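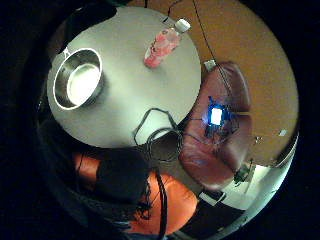
搬进来快一个月了，客厅还是老样子，什么东西都往那张圆桌上堆。七月底签的合同，当时想得可美了：桌上铺块麻布，摆盆薄荷，周末请人来喝茶。结果呢，薄荷死了，麻布到现在还没拆封，桌上倒是常年站着饮料瓶和锅（对，锅！因为厨房的台面实在太窄了，切个洋葱都得把砧板斜着放）。

圆桌是在 Hetden 的二手仓库淘的，花了将近2,000块，连运费。老板一开始死活不肯便宜，我在那儿磨了半天，最后他少收了我70块，还一脸吃了大亏的样子。灰灰的桌面，我特别喜欢，就是圆桌有个毛病，靠墙放浪费，放中间又挡路，我前后挪了三次，现在总算跟两把椅子凑成了一组。

说到椅子，深棕色那把皮的是前任房客留下的，坐下去整个人往后陷，看书看不到两页就睡着。橙色那把是我自己挑的，朋友都说跟皮椅不搭，我偏觉得好看！一暗一亮，下雨天看着心情也好。要说舒服，还是橙色的更适合干活，腿一蜷，键盘往膝盖上一搁，一下午就过去了。

锅的事我也想过办法。不锈钢的，长柄，放哪儿都占地方，上周在 Callora 看中一排墙钩，回家一量，墙上能打孔的地方正好在开关旁边，只好作罢。电线就更别提了，桌上一根，椅子上一堆，我买了一包理线带，绑好了又要用，用完又懒得绑，来来回回的。

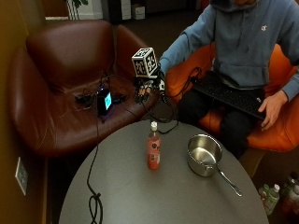 Ojārs Kairys 在上一篇底下留言：圆桌别放锅，长柄伸出来迟早有人路过碰翻，你去弄个窄的小推车，塞在两把椅子后面，锅和瓶子都归它管。我回他说推车也要钱呀，他又补了一句，那你先把饮料喝完，起码少一个瓶子。

行吧，这个我做得到。推车我去看过了，Raudsepp 家有一款两层的，宽度刚好，颜色只有白的和一种很怪的绿。我还在犹豫那个绿，买了再来跟你们说。麻布这周末一定拆，先洗一遍，看看缩不缩水。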